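Sorting bins at Millow: where the picking data stands

Newsletter readers who came to the open afternoon in the spring will remember the two-bin station at the far end of the Millow workshop. It has been running most working days since then, and several of you have written to ask what it is for and how far along it is.

The station exists to gather examples. Each example is one attempt by the arm to pick up one object from a bin that holds several, together with everything recorded during the attempt: the picture before the arm moves, the path it takes, the readings from the gripper, and whether the object ended up in the other bin. We call one of these a pick, whether it succeeds or fails. The learning system is trained on the whole set, so a failed pick is kept in the same way as a good one, with a different label.

In the first round we collected 695 picks. Of these, 284 were made with a person steering the arm by hand controller, and the rest were made by the arm itself using an early version of the model. The steered picks take longer, but they cover the awkward cases much better. A person will tip an object against the wall of the bin to get hold of it, or push a neighbour out of the way first. The early model did neither. It went straight down every time, and if the object was lying against a side it usually closed on nothing.

Zulmira Sequeira, who plans the sessions, changed the routine after that first round. Objects used to be placed by hand, one at a time, and we found that people place things neatly without meaning to. They leave gaps, they keep long things parallel to the sides, and they put the easy items near the middle. Now the objects are tipped in from a tub and left as they fall. If something lands upside down it stays upside down. The only correction allowed is to take out an item that has fallen outside the bin.

The object list has changed too. We began with plain blocks and tins, and the model learned those fairly quickly. The present list has 56 items, most of them from charity shops and toy boxes, chosen for odd shapes and mixed surfaces. Shiny, curved things give the depth camera trouble. Things with handles give the gripper two quite different places to take hold, and the two are not equally good. Carmela Leone keeps the list and has asked us to say that she has enough rubber ducks.

A few notes on method for those who run similar stations.

We clamp the bins. In the early sessions they were free to move, and a firm push from the gripper would shift one by a centimetre or two. The bin position in the records was then wrong for every pick that followed until somebody noticed. We lost a morning's work that way and had to mark all of it as unusable.

We check the camera position at the start of each session by having the arm touch four known points. It takes a few minutes. If any point is out by more than two millimetres we calibrate again before recording.

We do not clean the bins between sessions beyond emptying out crumbs and fluff. The bottoms are scratched and the paint is wearing, and the model has to cope with that, as it would in a real store room. When we tried a new bin for one session, the results looked better than they should have, and they dropped again when the old one went back.

Labels are given twice, by two people working separately. Most of the disagreements concern picks where the object was lifted and then slipped. Our rule now is that a pick counts as good only if the object is let go by the gripper over the second bin. A drop on the way is a failure, even when the object happens to land in the right place. 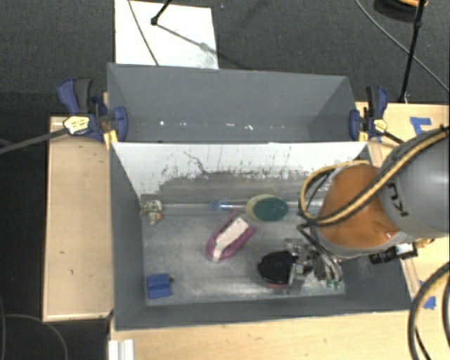 MILLOW, April

The second round of collection has reached 269 picks, all made under the new tipping routine. Sessions run in the mornings, with the afternoons kept for labelling and repairs. The bins hold a handful of objects at a time, so that there is open floor between some of them and others end up close to a wall. Fuller bins will follow once the model can deal with these.

The share of good picks is lower than in the first round, as we expected. Dark rounded objects remain the hardest. The fingers come down beside them, touch, and slide off the curve. Sequeira has suggested recording a block of steered picks on these objects alone, and this will be done before the arm goes back to working by itself.

The partner station at Skivham is being set up to the same measurements, with the same type of bin and a copy of the object list. A third site, in Bragança, will use its own objects, which lets us test whether a model trained on ours has learned anything general. Data from all three will be stored in the Flillcombe archive, in one format. The format notes are finished apart from the section on gripper readings, where the units still need to be agreed.

We are short of people for labelling. The work is done on an ordinary computer and can be done from home, and training takes one Saturday morning at the workshop. Please write to Carmela Leone through the newsletter desk if you would like to take part. Offers of objects are also welcome, provided they are no longer than a hand, have no batteries in them and can survive being dropped.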